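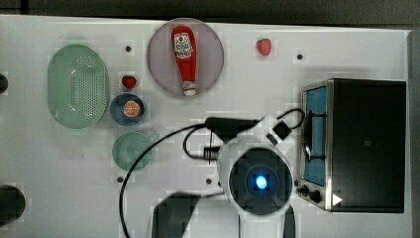
Re: October pick, Brarner by Aurelia Pop

tamara_l
Finished it last night. 187 pages and I read the last third in one sitting. The chapter on leaving her job at Munen was the strongest. I didn't agree with her that you have to cut off old friends to grow. Did anyone else get stuck there?

kadir.c
I didn't read it that way. She says she stopped phoning people who only phoned her when they needed something. That's a fair boundary.

tamara_l
Page 186, second paragraph. "I let all of them go." All of them is pretty clear.

Floarea V
My copy has that on a different page, I've got the large print from the library. But yes, it's there. I took it as how she felt in the moment. Two chapters earlier she's staying at her friend's place in Drado for the winter, so she obviously kept at least one.

kadir.c
Good point about Drado, I'd forgotten.

ene_laur
Going against the grain, I gave up halfway. Too many lists of things to write in a journal. I have a journal already and I don't need the colour-coded prompts. Her first book was more honest and had fewer exercises.

Floarea V
You can skip the exercises. I did.

ene_laur
Then it's a very short book for the price.

tamara_l
I did four of the exercises and the one about writing to your younger self was worth the effort. The rest I could take or leave.

kadir.c
Are we still doing Ghiță next? There's a long hold list at my branch, so I'd like to get my name down.

Floarea V
Yes, Ghité is what we voted for. Start any time.

Floarea V
Ghiță, sorry. Typing on my phone.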